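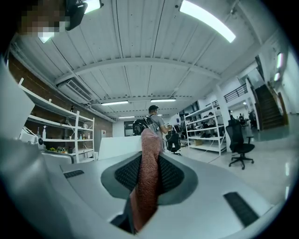 Looking across the ground floor from one of the hand-held grippers

Call for participants: Nimmont Gripper Club, autumn group

The Nimmont Gripper Club is opening its doors to new members this September, and we would love to hear from you if you've ever wanted to teach a robot to pick something up. No experience needed. If you can hold a tool in one hand and follow a task sheet, you can start on your first evening, and if you already write code or build things in your shed then there is plenty for you to get stuck into as well.

What we're doing

The club runs one big project at a time, and this one is called Trirngate. The aim is a robot arm that can tidy a shelf: bottles, cups, small boxes, the ordinary things that end up on shelves. Before the arm can have a go, people have to show it how. Members carry hand-held grippers fitted with a camera and do the tasks themselves, over and over, while the camera records. Those recordings become the training material, and later in the term we all get to watch the arm try (and drop things, and try again, which is honestly half the fun of a Tuesday night).

We want 200 good recordings of each task by the end of term. The spring group finished with 117 of the bottle task and none at all of the plant pots, so there's real work to do!

A typical evening

We meet on Tuesdays at 6.30 pm. The first ten minutes are for kettle and chat, then everyone pairs up. One person works the gripper and the other resets the objects and keeps the log, and you swap over halfway. After the break we look back through a few recordings on the laptops together and talk about what went well. Was the grip too high? Did the finger slip? Did somebody's sleeve cover the lens? You get an eye for it surprisingly quickly.

The last half hour is open bench time. Some members repair grippers, some print parts, some work on the software, and a couple of people always end up arguing happily about finger coverings. We've tried bare rubber, silicone and several knitted fabrics, and anyone who sews is going to be extremely popular.

Who we're looking for

Gripper operators: this is where most new members begin. You'll need patience and a reasonably steady hand. Left-handers very welcome, we have far too few recordings from you.

Bench helpers: people who like taking things apart and putting them back together. You'll look after finger swaps, loose screws and worn pads. We'll show you how.

Coders: a bit of Python is enough. The scripts that sort our recordings have been written by many hands over several terms and could do with some kindness.

Log keeper: one person to look after the session log across the whole term. You'd suit this if you enjoy a well-kept spreadsheet and don't mind chasing people for their initials.

You should be 16 or over. Under-18s need a form signed by a parent or guardian, which we'll send when you apply.

What you'll get

Everything is free for the first term, tools included. Members who complete the term can borrow a gripper kit over the holidays, and can put their name forward for the team we take to the Brilov Open in spring. That's a friendly competition where each club's arm has 100 seconds to clear a table it has never met before. We came fourth last time with an arm that refused to touch anything yellow, and we have plans.

You'll also be taught by people who love this stuff. Eirini Balaskas leads the Tuesday sessions and built our first three grippers. Vichien Khamphan runs the coding side and gives a short talk in week two on how recordings turn into movement, pitched so that complete beginners can follow it. Bring questions, he likes the awkward ones.

Practical things

Term is ten weeks. We ask new members to come to at least seven.

Sessions finish at 9 pm, and bench time can be skipped if you have a bus to catch.

Wear flat, closed shoes and tie back long hair. Gripper recordings pick up whoever is in the room, so all members sign a consent form on their first evening. If you'd prefer to stay out of the recordings, tell us and we'll find you a job on the bench.

The main sessions are all at ground level. If there is anything that would make it easier for you to take part, put it in your message and we'll sort it out before you arrive.

How to apply

Send us a few lines with your name, which role you fancy (more than one is fine) and something you have made, mended or broken. It doesn't have to be a robot. One of last term's best applications was about a toaster.

Write to Eirini through the contact form on the Nimmont page and put Trirngate in the subject line. We reply to everyone within a week. If the group fills up we keep a waiting list, and places do come free after the first couple of sessions.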